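Automation at Kumow

Automation at Kumow is the slow, sometimes grumpy changeover from hand work to robot-assisted work at the Kumow housekeeping supply company, where I've worked on and off for years. I keep this entry up for the Ukel workplace encyclopedia (last updated Sunday, June 2, 2024), so pardon the "I" all over the place! The short version is that robots now do a share of the fetching and putting away, and the people who used to do it spend a lot more of their day at a screen.

Background

Kumow started out fitting furnished rooms for rental companies. Everything was done by hand, with a paper checklist for every room, and I still have a folder of mine somewhere. The first automation project was called Yu, and it covered 27 room layouts. Before any machine touched a real dresser, each layout was built as a simulated room and the arm was run through its tasks in there, over and over. 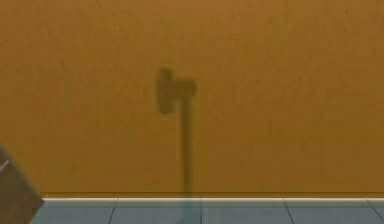
The simulation work is where most of the new jobs came from. A room setter who knew by heart how far a drawer comes out, or how close to the edge you can leave a vase, suddenly had knowledge the programmers badly needed. Kumow moved 33 setters into what it calls scene checking. You open a room, look it over, run the task, and write down whatever went wrong (a lot goes wrong, especially at first). Training takes 69 hours, and most of that goes to learning the software.

Daily work

A scene checker's shift begins with the overnight list. The longest I ever saw was 542 runs, and yes, we got through it, with a great deal of coffee. Most runs get a quick look. The ones that need real thought tend to involve glass, plain drawer fronts with no handles, or anything set close to a wall.
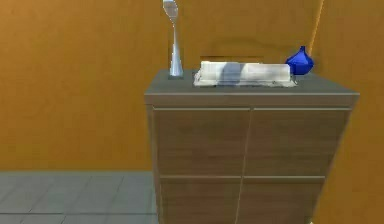
Checkers also get to argue about where things belong, and I love that part. The old paper checklist just said "vase, right side," and everybody had their own idea of what that meant. A robot needs an actual spot, so now we have to agree on one. Some of those meetings drag on forever.

Effects on staff

Backs and knees are better off, no question. I used to go home sore every night in July, our busy season, and now it's my eyes that complain. Pay went up one grade for checkers and stayed the same for setters, and that caused hard feelings that haven't gone away. Some setters turned down the move because they like being on their feet and out of the building, and I get it.

The Gudberg site kept a full hand crew, which handles odd rooms and rush orders.

See also: Yu (project); Gudberg site; Room setting; Scene checking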